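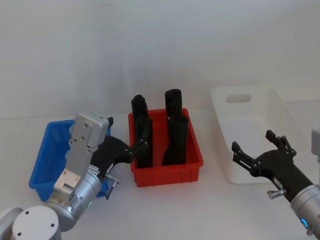

Blue and red bins with the white tub on the right

Enley ribbed bins, reviewed by Anjani Lubis

I bought the blue and red bins in July for sorting bits on the work table, and they have been in use most days. The plastic is stiff enough and the rim is easy to grip. Tall items stick up over the top, so don't expect to stack them when full.

The white tub is a Flarnia. It has a proper handle hole and holds more - around 22 litres - but the slanted sides waste space on a shelf.

Good value overall. I would like a lid for the red one.

7 out of 10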